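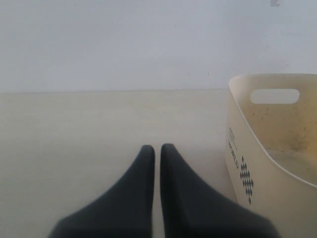
Souad Ouali wrote that her group had followed the first version of this procedure and obtained a success rate on Thursday that it could not obtain again the next morning, with the same policy and the same objects. She asked whether the starting pose of the arm should be recorded with each trial or only once per session. It should be recorded with each trial, and the procedure has been revised accordingly.

Scope

This page explains how to run a repeatable evaluation of a manipulation policy that takes its input from a wrist camera. It is intended for laboratory members who have a trained policy and wish to report a result that another group can check. It does not cover training. Readers who still need to collect demonstrations should complete the Kulstead collection guide first.

The method compares two policies under matched starting conditions. In the work described here, the first policy, Ornier, was trained on 2000 demonstrations. The second, Wavska, was trained on the same demonstrations with the starting position of the gripper varied during collection. Each policy was given 200 trials.

Before You Begin

You will need the following:

The arm, calibrated within the current week.
The wrist camera, with exposure and white balance set to fixed values.
The list of starting conditions, generated in advance and saved as a read-only file.
A trial sheet for each policy.
Two people, one to operate the arm and one to score.

The person scoring should not know which policy is running. Rhiannon Pritchard prepared sealed labels for this purpose, and the template is kept with the trial sheets.

Step 1. Fix the camera settings

Turn off automatic exposure. A wrist camera passes over pale and dark surfaces in quick succession, and automatic exposure will change the brightness of the gripper fingers from one moment to the next. Record the settings at the top of the trial sheet. If they must be changed later, begin the whole set again.

Save one reference view with the gripper nearly closed and nothing held. Both fingertips should be visible in the lower part of the view, at nearly the same height. If one tip is clearly higher than the other, the camera has shifted on its mount and must be reseated.

Step 2. Prepare the starting conditions

A starting condition consists of the arm pose, the gripper opening, the container and the position of the container relative to the arm. Use the generating script to produce one list and apply it to both policies. Do not write a separate list for each policy, even if the ranges are identical.

Include conditions in which the container stands to one side and is only partly in view. In our trials these conditions separated the two policies more clearly than any others. A list made up of centered containers will produce high scores and very little information.

Step 3. Place the container

Move the container to the listed position and check its rotation as well as its distance. Printed lettering, patterns and handle openings change what the policy receives, and a container turned by a quarter is a different condition. Stains and marks inside a container should be left as they are until the set is complete. Cleaning a container halfway through will introduce a change that the trial sheet does not show.

The person scoring should compare the live view with the stored view for that condition before giving permission to start.

Step 4. Run the trial

Start the policy and do not touch the arm, the container or the surface until the trial ends. A trial ends when the policy signals completion, when the time limit is reached, or when the operator presses the stop button. Write down which of these occurred.

Trials should alternate between the two policies in the order given on the sheet. Running all of one policy first allows changes in daylight and motor temperature to favor one side.

Step 5. Score the trial

Score each trial on two separate questions: whether the gripper reached the container without striking the rim, and whether the task was completed. A trial in which the rim was struck and the task was still completed receives a mark for the second question only. Earlier sheets combined the two, and Shewit Yimer has since rescored them from the recordings.

Stopped trials count as failures. They may not be repeated or removed. If the cause was a fault in the equipment, note the fault, keep the trial in the record and report the number of such cases beside the main result.

Step 6. Report the result

Report both scores for both policies, together with the full list of starting conditions. Results should be given for centered and side placements separately before any overall figure.

In our own comparison, Wavska completed more of the side placements than Ornier. The two policies were close on centered placements, and we do not claim a difference there. All trials used one arm and one camera mount. The result should not be extended to other mounts until the Castellanos group has finished its repeat of the study, expected in July.

Common Problems

The live view does not match the stored view. Check the camera mount first, then the arm calibration, then the container. Adjusting the container to make up for a shifted camera will hide the fault.

The gripper closes before reaching the container. Confirm that the opening listed in the starting condition was applied. The arm controller returns to its own default after a restart.

Scores drift during the session. Compare the first and last reference views. If the brightness differs, a camera setting has probably been reset.

Questions about the scoring sheet may be sent to Nia Morris. Requests for the generating script should be directed to Rhydian Jarman and should state the arm model and camera mount in use.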